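Cuaderno de la sala Bremum, entrada de julio, 16:40

Escribo con las manos llenas de polvo, así que perdonad los borrones. Llevamos desde la hora de comer dándole vueltas a la planta baja y por fin tengo la sensación de que se puede cruzar de punta a punta sin ir pidiendo permiso a las cajas. ¡Ya era hora! Lo apunto todo hoy porque dentro de dos semanas vendrá alguien a preguntar dónde está el rollo grande de espuma y yo pondré cara de pez.

Lo primero, la luz. Sigo peleada con los fluorescentes del techo de debajo del altillo. Para trabajar van bien, pero en la mesa de lijado dan una luz muy plana y no se ven los arañazos hasta que sacas la pieza a la calle (ayer saqué tres veces la misma tapa, menudo paseo). He medido con el luxómetro viejo: 300 en la mesa de lijado, con la lámpara de brazo apagada. Con la lámpara puesta de lado, casi rasante, los arañazos cantan enseguida. Propongo dejarla fija ahí y que nadie se la lleve para leer etiquetas. Ya sé que da rabia, a mí la primera.

Segundo, el eco. Con las paredes blancas y desnudas y tanto hueco hasta el techo de arriba, la sala suena a piscina municipal. Cuando arranca la sierra de calar hay que hablar por señas. Pedí presupuesto a Kallivov por unos paneles absorbentes y nos salen a 109 cada uno, sin montaje. A mí me parece caro, pero es que la otra opción es colgar mantas de mudanza de la barandilla y ya probamos el año pasado y olía todo a trastero. Si alguien conoce otra cosa que no pese y que no suelte pelusa, que lo escriba aquí debajo, por favor.
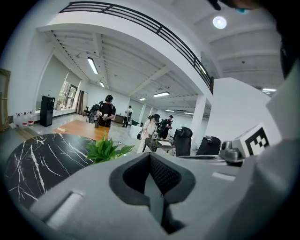
Lo del agua también lo dejo anotado, que luego hay líos. Los bidones van en el suelo, en fila contra la pared, con su tapón rojo puesto, y ahí se quedan. Nada de subirlos al altillo: la última vez bajamos uno por la escalera entre dos y casi nos llevamos la barandilla por delante. Al cambiar uno, se apunta en la hoja. Wattimena nos recoge los vacíos cuando trae el pedido, pero solo si están juntos y a la vista. Si andan repartidos por los rincones se marchan sin ellos, y con toda la razón.

Otra cosa del suelo: he barrido, he pasado la mopa y aun así junto al pilar sigue saliendo un polvillo blanco. Creo que es de la pintura, que se va desconchando por abajo con los golpes del carro. Quiero ponerle una banda de goma al pilar hasta la altura de la rodilla, queda pendiente medirlo. Mientras tanto, el carro por el otro lado, aunque se dé más vuelta.

Del inventario de tornillería: terminado, aleluya. 1.468 piezas en la lista, contando las arandelas que aparecieron en una lata de galletas (¿quién guarda arandelas con migas?). Las cajas pequeñas llevan ya etiqueta y las de 20 mm están en el cajón de arriba, que es el que más abrimos. Las que no tienen medida clara las he puesto en un bote aparte con un interrogante bien gordo. Si necesitáis una, medidla antes y ponedle nombre, así el bote se va vaciando solo.

Pendiente para los próximos días:
Contestar a Kallivov con un sí o un no.
Comprar la goma del pilar y el adhesivo.
Cambiar la bombilla de la lámpara de brazo, que parpadea cuando se calienta.
Preguntar a los de Prikside si nos prestan otra vez la escalera alta, la nuestra se queda corta para limpiar los techos.

18:15, añado: el rollo de espuma está detrás de la puerta del almacén, de pie, atado con cinta azul.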